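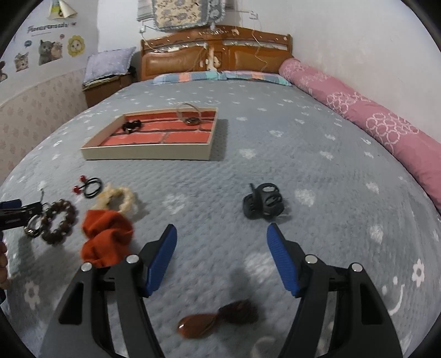
Figure 2. Quilted bedspread with a printed floral pattern, grey-blue ground with white flowers.

3.2 Household textiles and washing habits

The second part of the survey dealt with bedding. Respondents in Omden and Stutholm were asked which items they owned, how each was washed, and what made them decide to wash it. Bedspreads were treated separately from sheets and pillowcases, as earlier work on laundry habits tends to group them together and so hides large differences in how often they are cleaned. Printed quilted covers of the general type in Figure 2 were placed in the category "decorative top layer," along with woven throws and plain coverlets.

Of the 43 households that completed both interviews, 26 washed the top layer at home and 16 took it to a laundromat or dry cleaner. The remaining household aired its bedspread outdoors and did not wash it during the study period. Machine size was the reason given most often for going outside the home. Several respondents in Stutholm said that a quilted cover would fit in the drum but came out with detergent left in the stitching, and they had stopped trying.

Decisions about when to wash followed no fixed schedule in most homes. Sheets were changed on a set day or after a set number of nights. The bedspread was washed when guests were expected, when the season changed, or after a spill. Households with pets washed it more often, but only in Omden — the Stutholm sample had too few pet owners to compare.

We also asked about color. Owners of patterned covers were more likely to say that the item "did not look dirty yet" than owners of plain ones. This agrees with the interview results of Araújo, where pattern was linked to longer gaps between washes. It does not agree with the Deven pilot, which found no such link. The pilot used a mailed form with only 3 questions on bedding, and the wording on pattern may have been read as a question about taste.

Drying was reported less fully than washing. Line drying was common in October, when the first interviews took place, and respondents were not asked again about winter practice. Drying is therefore left out of the water and energy estimates in Section 4.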